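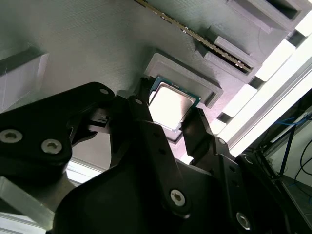 News from the Skondisstead Sewing Circle

Our August swap of fabric scraps was a very happy evening. Each member brought one bag of pieces which she did not use for a long time, and each went home with a different bag. In total we had 36 bags on the tables, more than last year.

Jayanthi Chacko brought a large piece of indigo cotton and offered to cut it for everybody. She also showed us her method for joining narrow strips. She sews them in pairs first, presses the seams to the dark side, and only then joins the pairs. I tried it at home and my strips stayed straight, which they usually do not. 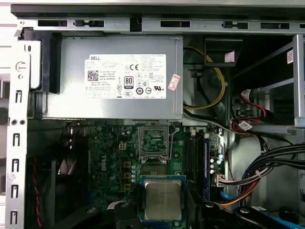
Dell power supply in an open desktop case.

The next project is a table runner, 12 inches wide and as long as you like. Please wash your fabric before you come, especially the reds. Sorcha Leckie will bring the paper pattern, named Tiritik, and she can lend two cutting mats. The meeting starts at 7 p.m. and the hand-quilting lesson takes 90 minutes, so it is good to eat something before.

We still look for a person who can repair the foot pedal of our old machine. If you know somebody, tell Sorcha at the door. The thread box is also almost without white thread, and small donations of it are welcome.

Skondisstead Sewing Circle, Kurian Hall, Room 403 | Contact: Sorcha Leckie | Back to top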